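Facilities > Checklists > Shared indoor spaces

Indoor Activity Room: Periodic Safety Inspection, Form B, with Inspector's Comments

Site: Lalerell Community Rooms, ground floor
Inspected by: Archie Dunbar
Period: June
Room rated for: 32 persons

Marks used: OK / Attention / Fail / Not inspected. An item marked Attention may stay in use until the next inspection unless the comment says otherwise.

1. Floor and floor coverings

1.1 Fixed floor sound, no lifting or cracks - OK
1.2 Loose coverings lie flat - OK
1.3 Joints between interlocking tiles closed - OK
1.4 Edge strips fitted to exposed sides of mats - Attention

Comment: Foam tiles move apart under foot traffic, and the joint should be checked by pressing on both sides of the seam with the flat of the hand. A gap that will take the edge of a coin is to be closed before use. Exposed tabs are acceptable away from a walking route. Where a mat lies across a route, edge strips are required.

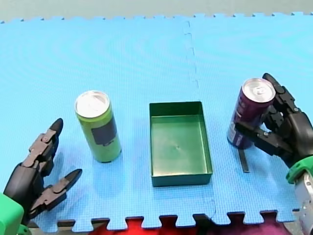
Item 1.3. Seam between two foam tiles. Tabs exposed, no edge strip.

2. Doors and escape routes

2.1 Final exit opens fully without a key - OK
2.2 Route clear to full door width - OK
2.3 Door closer pulls door onto latch from any angle - Fail
2.4 Signs visible from all parts of the room - OK

Comment: The closer on the corridor door (Vlachou, overhead type) stops short of the latch when released from a small opening. Latching speed was adjusted by a quarter turn with no change. The arm bush is worn. Replace the closer complete - the bush is not sold separately. Door to be pulled shut by hand until this is done, and a notice has been fixed at eye level on both faces.

3. Electrical, visual check only

3.1 Sockets and switch plates undamaged - OK
3.2 No extension lead plugged into another - Attention
3.3 Portable items carry an in-date test label - OK
3.4 Distribution board cupboard locked and clear - OK

Comment: Two leads were found joined behind the piano and have been separated. The board cupboard had 647 mm of clear space in front of it, measured from the door face to the stacked chairs. The site rule is 600 mm, so this passes, but the chairs should be moved to the opposite wall.

4. Waste and housekeeping

4.1 Bins emptied and lids closing - OK
4.2 No combustible material stored under the stairs - OK
4.3 Spill kit complete and within reach - Attention
4.4 Food and drink kept to the agreed area - OK

Comment: The spill kit was short of absorbent pads. Cardboard had been moved out of the stair void as asked at the last inspection. 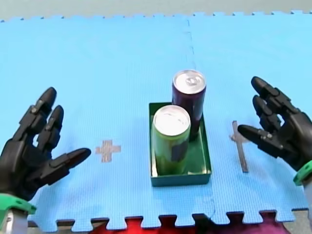
The void should stay empty for good, and a lock on the hatch would settle the matter. The Bunari hatch lock used in the north stair fits the same cut-out. Quoted cost is 200 for supply and fitting.

5. Drinks and containers

5.1 No glass in the activity area - OK
5.2 Drinks placed away from sockets and equipment - OK
5.3 Empties removed at the end of each session - Not inspected
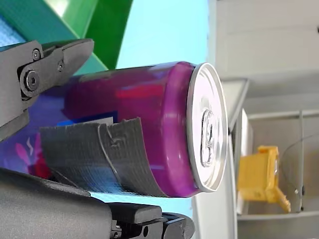

The glass rule applies to jars, vases and candle holders as well as bottles, and hirers should be told this when they book. Metal drinks containers are permitted. A can lying on its side, like the purple one, is acceptable if unopened. Opened cans are to be kept upright. Item 5.3 could not be checked, as the inspection ended before the evening session did.

6. Shelving and storage

6.1 Racks fixed to the wall at the top - OK
6.2 Heavy items on lower shelves - Attention
6.3 Trays and boxes free of sharp or broken edges - OK

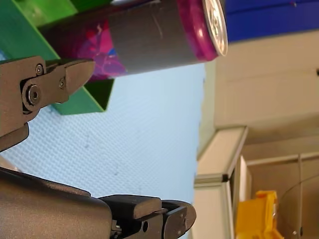
Folding tables had been put back on the upper shelf and were lowered during the visit. Each shelf is marked with its load limit, and the label on the second bay is now hard to read. Minor surface wear is not recorded as damage on this form: a pale scuff such as the one across the grey part of the can needs no entry, whereas a dent, split or raised edge on any stored item does. Green plastic was checked on the same basis as other colours, the old colour code having been dropped.

7. First aid and fire equipment

7.1 First aid box sealed and in date - OK
7.2 Extinguisher gauge in the green, pin and tag fitted - OK
7.3 Call point unobstructed - OK

Comment: Extinguisher bracket tightened. The next service is booked through Skuvudport.

Actions: replace closer (2.3), fit edge strip if mat is moved onto a route (1.4), restock pads (4.3), new load label (6.2). Closer to be done within 10 working days.

Related items
Form A: External Areas and Car Park
Form C: Kitchens and Serveries
How to Adjust an Overhead Door Closer
Storage Under Stairs: Site Rules
Monthly Extinguisher Check Sheet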